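Dalsgaard Museum Service to open second textile conservation workshop in Roltanberg

23 June 2022

The Dalsgaard Museum Service has confirmed that its second textile conservation workshop will open to member museums in Roltanberg at the end of June. The workshop will care for hats, costume and household textiles held by 13 small museums across the Rindach valley, many of which have no specialist staff of their own.

Until now, objects needing treatment have been sent to the Service's existing workshop in Gundmont. Demand has grown steadily, and member museums have in recent years faced long waits for even simple cleaning and repair. The new premises provide three treatment rooms, a cold store for pest control and a study area which may be booked by researchers.

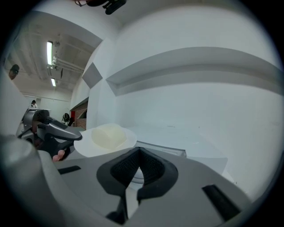 Shobha Gounder welcomed the decision, saying that headwear had too often been left at the back of the queue, and that a brim allowed to sag on a shelf for years was far harder to put right than one given proper support from the start.

Under the agreement, member museums will pay no fee for an initial assessment. Treatment will be charged at the same rates as in Gundmont, and transport between the two sites will be arranged by the Service. Museums are asked to submit a short condition report with each request.

Awuor Masanja said: "Small museums hold a great deal of the clothing that people in this valley wore to work, to market and to church. We want it to be in a fit state to put on display."

Applications for the first round of treatment are now open. Forms and packing guidance may be obtained from the Collections Office of the Dalsgaard Museum Service.

ENDS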